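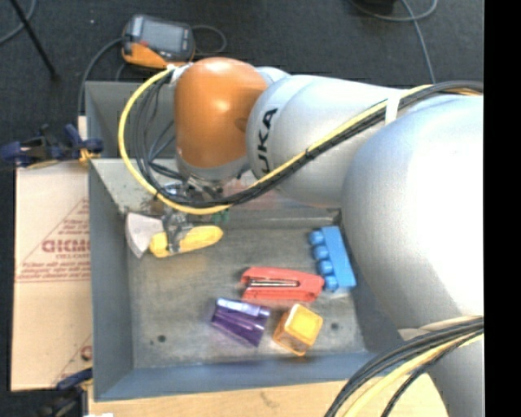

Lovisa Dahlgren wrote to ask whether the Sotumville library plans to keep its late hours once school starts, and whether the reading room on the second floor will stay open as well. The answer to both is yes, with one change to Fridays.

From the first week of September, the library will be open until 8 p.m. Monday through Thursday. Friday closing moves back to 5 p.m. Saturday hours stay as they are, and the building remains closed on Sundays. The reading room follows the same schedule, but the door to it is locked 20 minutes before closing so the lights and windows can be checked.

The parking lot on the Tveit Street side will be resurfaced during the same month. Please use the Mill Street entrance while the work is going on. The book drop has been moved to that side already and is emptied every morning.

The local history shelves have been put back in order after the move from the basement. The town directories now start with 1877, the oldest one we have, and run along the north wall. Several of the early volumes have weak bindings and can't be photocopied. Ask at the desk and a staff member will scan the pages you need. There is no charge for the first 3 pages.

Books can again be requested from the Caltstead and Memville branches. The van comes on Tuesdays, so a request made on a Wednesday will usually take most of a week. Large print titles are in short supply at all the branches, and the wait for newer ones may be longer.

The used book sale brought in some 100 boxes of donations, and we can't take any more until the storeroom has been cleared. Cookbooks and children's books are on the cart by the front desk.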